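Arsenault Textile Reuse Project
Progress report to the Husent Fund
Prepared by Oduor Kariuki, 29/06/2022

1. Period summary
The sorting line at the Grustetti site ran for the full reporting period. Intake reached 3,000 kg of post-consumer clothing, which meets the target in the grant agreement. Spending is within budget on all lines except freight, where fuel surcharges pushed costs 6 percent over plan.

2. Work completed
The baler was serviced and its pressure gauge replaced. Intake forms now record fiber content from the care label where one is present. Unlabeled items go to a separate bin and are tested in batches of 10. Zumness has accepted two trial bales of cotton-rich material and will return yield figures in November.

3. Open issues
Mixed-fiber knits remain the slowest category. Ribbing, bindings and elastic often differ in composition from the body fabric and must be cut away before shredding — a manual step that the original schedule did not allow for. Trim removal now has its own line in the time sheets.
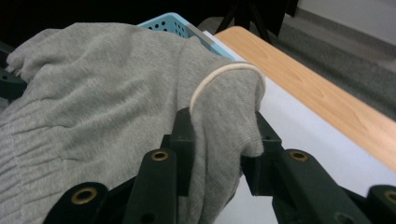

Figure 1. Gray knit garment with ribbed section and cream-colored trim.

4. Next period
Five staff days are set aside for a revised cutting guide. We request approval to move unspent training funds to freight. The storage lease is up for renewal, and the landlord's draft terms are attached as Annex B.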